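Home About Newsroom Media Kit Contact

We use cookies to remember your settings and to see which pages get read. By staying on this site you accept this. Manage cookies

MEDIA RELEASE
For immediate release
1/18/23

Uvalow asks households to hold off on buying more storage this January

Home-organizing service Uvalow today released the results of its living room trial, along with a plain request to the public: leave the new bins in the store until you know what is going in them.

It is an odd thing for a company in our line of work to say. January is the month when stacks of coloured tubs go up beside the tills, and when most of our calls come from people who have already bought too many of them. We have been as guilty as anyone. Our own starter kit, sold until last year, had 7 containers in it and a sheet of labels. We no longer sell it, and we have stopped recommending anything like it.

The trial, called Vutov, followed households through the tidying of a single room, nearly always the living room. Each was asked to empty one tray, basket or bin kept on the floor or beside the sofa, write down what was in it, and send us the list. We received 1000 lists. We had expected toys and remote controls. What we got was closer to a junk drawer with higher walls: kitchen tools that had wandered in, hair things, half-used packets, pens, and a great many items the writer could name but could not explain.

Most people who took part already owned enough storage. Many owned more than they could find a place for. The tray on the floor was not short of space, and a second tray beside it would have filled up in the same way. 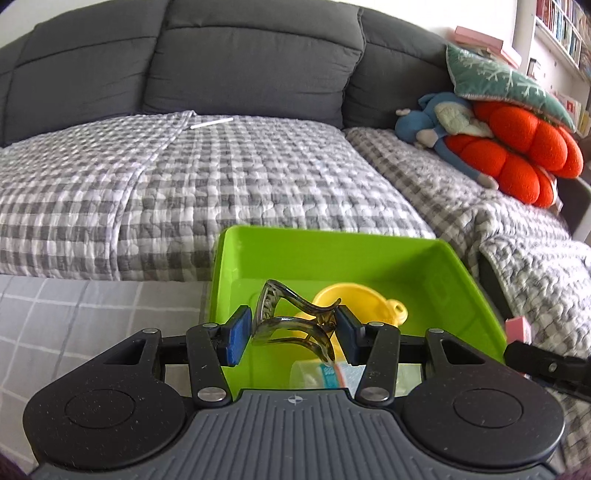 We are wary of the before-and-after style of our trade, where a sofa is shown with nothing on it and the family has presumably been sent to stand in the yard. A sofa with a throw, a plush toy and a few cushions on it is a sofa in use. Our organizers have been told to leave it alone unless the household asks. The same goes for a book that somebody means to pick up again.

Small things are a different matter. A claw clip is easy to put down and hard to find a home for, and it ends up in whatever is nearest. The usual advice is a labelled box for hair accessories. We gave that advice for years and we doubt it did much good. In follow-up calls, people told us the box was in the bathroom and the clip came off in the living room, so the box stayed tidy and empty. A small dish at the end of the sofa did better, and most homes have a dish.

The same goes for a funnel. It belongs in the kitchen and everyone knows it belongs in the kitchen. If it has been in a tray in the living room since the summer, it is fair to ask whether the kitchen has missed it.

What Uvalow is now recommending

Empty one container at a time, and finish it before starting another. Carry things back to the room they came from on the same trip, even if it means three walks to the kitchen. Keep one open tray for strays, a single one, and go through it when it is full. Do not buy a lid for it. Strays under a lid are there for good.

We make no claim that this will change anybody's life. Some households in the trial went back to their old ways within weeks, and told us so. Others kept the one tray and got rid of the rest. We have not tried to turn this into a percentage, and we would ask reporters not to do it for us. The lists were written by the people who own the clutter, and we suspect a few were cleaned up before they were mailed.

Workbook and sessions

A short printed workbook, Vuvidetti, goes with the recommendations. It has a blank page for each container in the room and very little else. A first run of 2000 copies will be handed out at no charge through our offices while they last. It does not include a shopping list, and no storage maker has paid to appear in it. Two asked.

In-home sessions will carry on as before, with one change. Organizers will no longer bring containers to a first visit or take orders for them. If something is still needed once the sorting is done, the household can buy it wherever it likes, in whatever colour it likes. We are aware this will cost us some revenue.

About Uvalow

Uvalow helps people sort and tidy the rooms they live in. Its office and sample room are in the Viklund building, where the sample room has lately been cleared of sample bins. Requests for copies of Vuvidetti, or for the full set of questions used in the trial, can be sent through the contact page.

— 30 —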